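**Tulluvden – collection meeting, 28 July 2025**

Minutes of the last meeting accepted with one correction: the Winov target is 1000 examples, for all vanity tasks together.

**1. Vanity station**

The count stands at 745 accepted. A further 35 are on hold until the labels are checked. Toiletries stay on the counter for this batch and their layout is to be varied between runs.

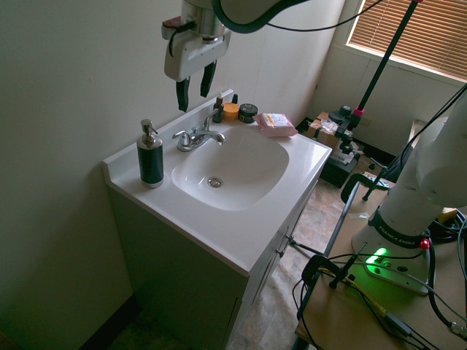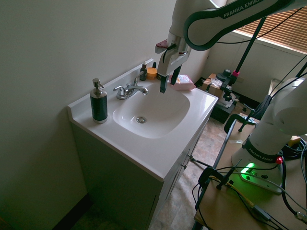
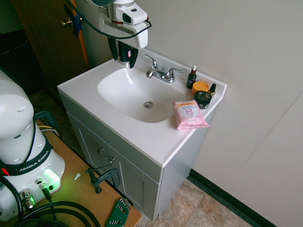 Greltunstead asked whether moving the items by a few centimetres counts as a new layout at all, as the model they trained on the last batch still went to the old positions. They would sooner have fewer runs and bigger changes. Agreed – new layout every 5 runs, with at least one item swapped to another part of the counter.

**2. Failed attempts**

Kept, with their own label. Haddadin wants them in a separate folder. Not settled.

**3. Storage**

The second drive is nearly full. Order another before the next batch.

**Actions**

- Check labels on the held examples
- Write up the layout rule
- Get a quote for the drive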